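Hi Malachy,

September update on the Bona cell, a bit late as usual. Most of the month went into keeping the thing in good nick, so it's light on new results and heavy on maintenance.

Big job first – both grippers got stripped, cleaned and zeroed again. The left one had been closing a hair short on thin cloth, and the Mertens jaw pads were worn smooth after about 400 cycles, so I swapped them. 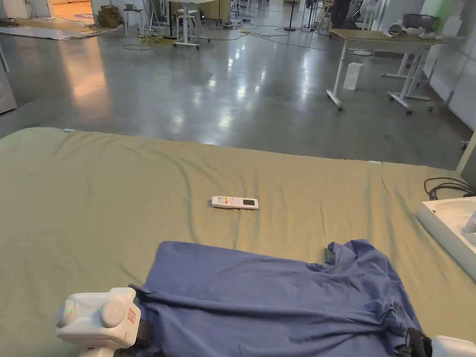
Since the swap I've logged 182 runs on T-shirts and the left side hasn't drifted. I'm now checking zero every 100 runs, which takes me five minutes and a coffee. Pads came to $983 for the year's supply from Verkau, freight included (ouch, but it's within the equipment line).

I've also settled on a routine for the bed. Sheet pulled snug, clips on the far edge, then a check that both arms come to rest level at the near side before anything gets started. The Vano software still grumbles at startup now and then – a restart clears it, and I've asked them for a proper fix.
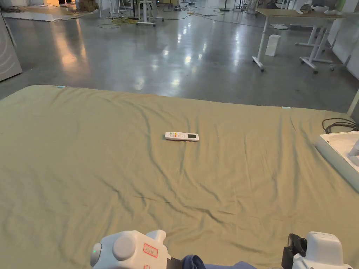 Both grippers at the near edge of the bed, remote on the sheet.

Next month I'd like to tidy the cable runs and order a spare left jaw. Could you let me know if that's OK to go on this year's budget?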